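Laborbuch Textil und Raum, Eintrag Juli, Beginn 9:40 Uhr
Kleines Schlafzimmer, Bett mit bunter Steppdecke, Wäsche noch nicht verräumt

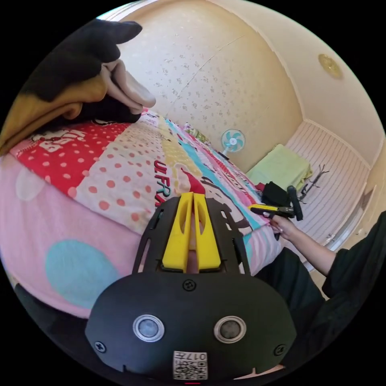
1. Ausgangslage

Decke liegt auf dem Bett, Muster nach oben. Rosa Feld mit großem hellblauem Kreis auf der linken Seite, daneben rot mit weißen Punkten und Schriftzug BUSY. Die Streifen laufen zum hinteren Bettende. Für die Orientierung beim Falten verwende ich ab jetzt nur noch die Streifen, der Kreis verschwindet schon beim ersten Umschlag.
Stapel auf dem Bett: schwarzes Tuch obenauf, hellrosa Stoff gefaltet darunter, dazu die senfgelbe Decke. Weiter hinten ein kleines gefaltetes Teil mit grünem Muster. Wird als eigener Posten geführt, nicht zum Stapel gerechnet.
Tischventilator steht am hinteren Ende des Raums vor der Wand. Bleibt dort.

2. Wägung

Waage Cindell, Tara mit leerer Wanne, zweimal geprüft.
Steppdecke: 2.773 g
Senfgelbe Decke: 676 g
Schwarzes Tuch: 235 g
Hellrosa Stoff und grün gemustertes Teil nicht gewogen, Waage wurde nebenan gebraucht. Nachtragen.
Der Wert der Steppdecke liegt höher als im letzten Eintrag. Damals ohne Wanne gewogen und vermutlich ein Zipfel auf dem Tisch aufgelegen. Alten Wert streichen.

3. Falten

Variante A: längs halbieren, dann quer dritteln. Paket wird hoch und kippt beim Absetzen zur offenen Seite. Zweiter Versuch mit festerem Ausstreichen, gleiches Ergebnis.
Variante B: längs dritteln, dann quer halbieren und noch einmal halbieren. Liegt flacher, Kanten sauberer. Die Füllung drückt am Falz heraus, nach kurzem Beschweren in Ordnung. B wird Standard für Steppdecken dieser Größe.
Die senfgelbe Decke lässt sich gerollt besser lagern als gefaltet. Durchmesser nicht gemessen.
Reihenfolge beim Abräumen: zuerst schwarzes Tuch, dann rosa, dann gelb. Umgekehrt rutscht alles auf einmal.

4. Waschen, Vorgabe für den nächsten Durchgang

Mittel Usuga flüssig, halbe Dosis. Steppdecke allein in die Trommel, 30 Grad, Schleudern auf niedriger Stufe. Schwarzes Tuch getrennt, färbt nach Notiz im alten Heft beim ersten Mal aus. Trocknen flach auf dem Gestell, nach der Hälfte der Zeit wenden. Keine Klammern auf den bedruckten Feldern.
Offen: ob der rote Druck (UFRA, schräg) bei höherer Temperatur nachlässt. Erst am Reststück probieren, nicht an der Decke.

5. Wand

Oberfläche beige, strukturiert, gesprenkelt. Dünner Riss, schräg durch den oberen Bereich. Bleistiftmarken an beide Enden setzen, mit Monat. Breite mit der Risskarte aufnehmen, sobald das Bett abgerückt ist. Spachteln mit Undex erst nach dem zweiten Ablesetermin. Vorher nichts überstreichen.
Bett vor den Arbeiten bis zu 80 cm vorziehen, mehr gibt der Raum nicht her. Ventilator vorher ausstecken und hinaustragen.

6. Offene Punkte

Restliche Wägungen nachtragen, auch für die Liste in Skenditz.
Aufbewahrungsbeutel für Variante B suchen, der alte ist zu schmal.
Formular für Stückliste anpassen: Spalte „gerollt/gefaltet“ fehlt.
Risskarte liegt in der oberen Schublade im Werkraum, nach Gebrauch zurücklegen.

Ende 11:15 Uhr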